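4. The open day

4.1 How we set it up

I had never run a study in front of the public before, and I went in with a plan that lasted until the first school bus pulled up. The idea was simple enough. Susside was going to open the doors of its sorting lab for one afternoon in December, people would walk through in small groups, and we'd watch what they looked at, what they asked, and whether any of that changed once the robot did something that wasn't on the program. I wrote the protocol on the train, Mohammed-Awal Asante cut it in half the next morning, and his half is the one we used.

The demonstration was a parcel-handling station, the same one described in Section 3. We moved it from the back bay to the table by the window, mostly so that visitors could stand on two sides of it. Moving it cost us a whole evening of recalibration (the arm was happy, the lighting model was not, and I ate a lot of vending machine pretzels while it retrained). Anyone planning something similar should check what the daylight does at the hour of the visit. We checked at night, like fools.

Visitors came through in groups, and each group got a short talk, then a run of the station, then as much time as they liked to hang around. We didn't hand out a questionnaire. Mohammed-Awal had run one at an earlier event in Dosley and felt it turned everybody into a polite person with a pencil, so this time we wrote down questions as they were asked, word for word where we could manage it, and sorted them later. By closing time the door counter stood at 1631, which I still find hard to believe given the size of our parking lot. It counts everyone who crosses the threshold, though, and that includes me going back and forth for extension cords, so please treat it as a ceiling.

4.2 What people asked

We ended up with 42 distinct questions after merging the ones that were clearly the same question in a different coat. I had expected most of them to be about jobs. Some were, and those were good, serious conversations that ran long. But the biggest group by far was about the parcels themselves. What's in them? Do you squash things? What happens if it's a cake? One man wanted to know if he could bring in his own package and see how it was treated, and came back an hour later with one, which the lab manager (quite rightly) wouldn't let us put on the table.

Soft mailers got much more attention than boxes. I think I understand this now, having watched group after group. A box being picked up looks like something people have seen on TV. A floppy plastic bag is something they've wrestled with themselves, on a porch, with keys in the other hand, and they lean in to see if the machine is going to have the same trouble. Kids in particular would start coaching it. "Grab the corner!" was said so many times that Sorel, who was logging at the second table, gave it its own shorthand.

The mailers are also where the method from Section 3 is easiest to explain out loud. The station doesn't try to find a flat face on a soft bag. It looks for a place where the plastic can be gathered, gets a finger in under it, and lets the rest hang or rest however it likes. I must have said that sentence to every group, and I got better at it. My early version had the word "deformable" in it twice and you could see people's eyes slide off toward the refreshments.

4.3 A grasp seen from the wrist

About midway through the afternoon we started putting the wrist camera on the big monitor, which hadn't been part of the plan at all. A teacher from Bawa asked what the robot could see, I said I could show her, and from then on every group wanted it. Figure 6 gives the kind of view they were looking at. The mailer is bunched at the end nearest the arm and spreads out away from it, so a lot of the surface facing the camera is creases, and the printing goes with them. I can pick out something that starts like "deliver" and then I'm lost. The phone icon and the little black people hold up a lot better. 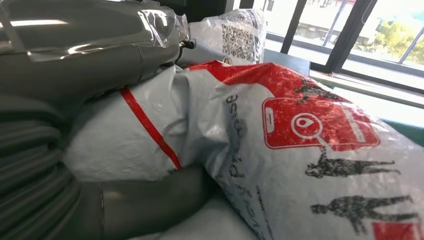 Figure 6. Wrist camera view of a courier mailer at the gripper, with a second package behind it and the window beyond.

The live view changed the questions right away. Before the monitor, people asked what the robot was going to do. After it, they asked how it could possibly manage with that, and they'd point at the glare, or at how much of the picture was just arm. Several people tried to read the bags for it. I loved this part! It's also the finding I'd defend hardest, even though our notes are too messy to put a proper number on it: seeing the input made visitors more patient with a slow or fumbled pick. Sorel noticed it first, from the sighs. There were fewer of them.

I should say plainly that the order wasn't randomized. Everyone before the teacher saw the station without the monitor and everyone after saw it with, and the later crowd may simply have been a calmer bunch. They'd also had time to find the cookies.

4.4 The pick log

The station kept its usual log through all of this, and it recorded 1776 attempted picks over the setup evening and the open day combined. We have not split these by item type for this paper. The log was started before the lighting model had finished retraining, so the first stretch says more about my planning than about the gripper, and we'd want to cut it cleanly before reporting success rates. Bawa's school has asked to come back in the spring, and we intend to run half the class with the monitor and half without, with the blinds down for both.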